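The Girnamow Bar Shelf, Reviewed by a Man With Too Much Beer

By Keith Ellery
July | 2 min read | 30 shares

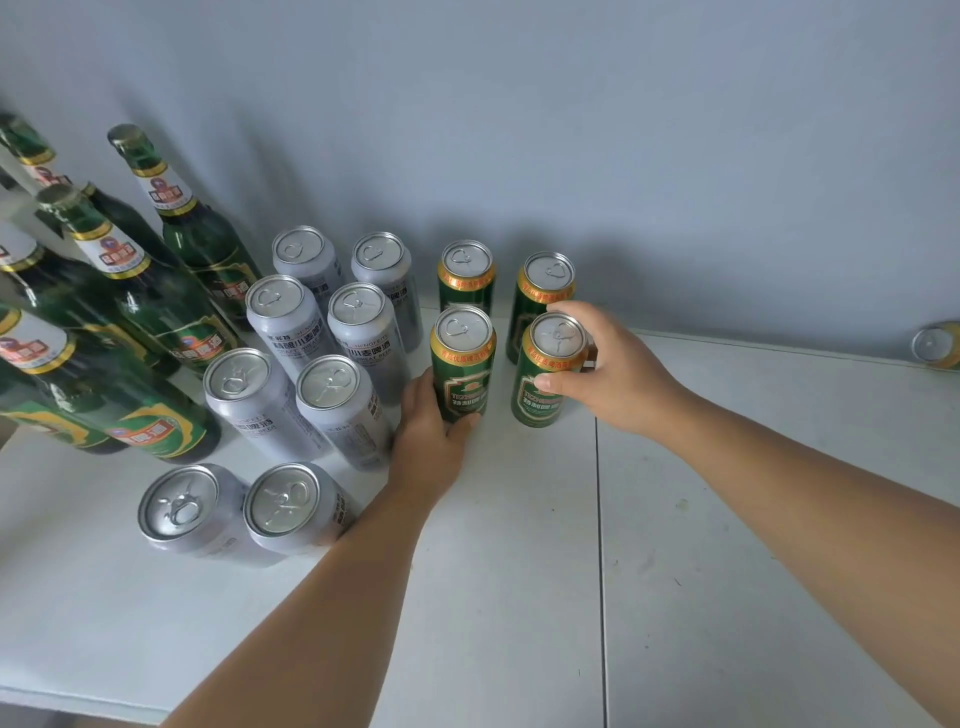

What you get

The Girnamow is a white shelf. I want to be fair to it, so I'll add that it is flat. The catalog calls it a "beverage staging surface," and I paid extra for the word staging. It came in a box with four brackets, a bag of screws and a leaflet by someone called Lunico, who I assume is the designer and who thanks me for my courage.

Putting it up took an evening. My neighbor Kadir Kozan held the level and said "up a bit" until we were both tired of it, then said "down a bit" once. The holes from the first attempt are behind the second attempt, where they'll stay.

How it holds up

I loaded it the way I'd load it for company: green glass bottles on the left, silver cans of craft wheat beer next to them (Hengfeite, if you like reading your cans), then the green and gold ones. The shelf took all of it without comment. No sag that I could find with a ruler, and I looked, as I had a complaint half written.

The finish is very white. Against a pale wall it more or less disappears, so the beer seems to be having a party on its own. Green glass looks terrific on it. Silver cans look like the inside of a refrigerator. I don't blame the shelf for that, but I do wish I'd bought more bottles.

Rings wipe off if you get to them the same night. After a night's sleep they need a damp cloth and a bit of muttering.

What bugs me

There is no lip. Every other shelf I looked at had some small ridge at the front to discourage a can from leaving, and Girnamow has decided that cans can be trusted. Lenni Pesonen, whose elbows are known to my insurance company, has been asked to stand on the other side of the room.

It could also be deeper. Once the bottles overlap you can't get at a back one without shifting its friends, and people in a hurry for a drink don't shift things gently. I now put whatever I want gone first at the front, usually the green cans, and keep the good bottles near the wall where they take some effort.

The leaflet claims the shelf was tested over 1,000 parties. I would like to have been invited to one.

Worth it?

If you find it on sale, yes. At full price, look at the Flallside first. It's uglier and it has a lip. I'm keeping mine, mainly on account of the holes.

2 comments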